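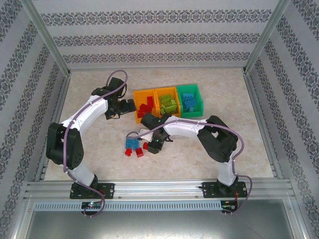

Die beiden Roboterarme am Arbeitsplatz, im Juni.

Zwischenbericht zum Vorhaben Korrosionsschutz Fußgängerbrücke Vombridge
Berichtszeitraum: zweites Quartal

Die Strahlarbeiten am Überbau sind abgeschlossen. Bearbeitet wurden 3000 m² Stahlfläche, überwiegend im Trockenstrahlverfahren. An den Lagern und unter den Kabeltrassen kam Höchstdruckwasser zum Einsatz. Der geforderte Reinheitsgrad Sa 2½ wurde auf 19 von 20 Kontrollflächen beim ersten Termin erreicht. Die verbleibende Fläche am Widerlager Nord wurde nachgestrahlt und anschließend freigegeben.

Die Grundbeschichtung ist auf den Feldern eins bis vier aufgebracht. Lieferant ist unverändert Druvaleo. Die Einhausung stellt Głowacki, der Mietvertrag wurde bis Ende August verlängert.

Abweichungen vom Plan: An zwei Tagen im Mai lag die Stahltemperatur zu nah am Taupunkt, die Spritzarbeiten ruhten. Der Rückstand von drei Arbeitstagen besteht weiterhin.

Mittelverwendung: Bis Quartalsende sind 40 Prozent der bewilligten Summe abgerufen. Die Entsorgung des Strahlschutts über die Deponie Tolden war teurer als veranschlagt, die Mehrkosten werden aus der Position Gerüst gedeckt.

Nächste Schritte: Zwischenbeschichtung ab Juli, danach Schichtdickenmessung und Haftzugprüfung. Die Prüfprotokolle reichen wir mit dem nächsten Bericht ein.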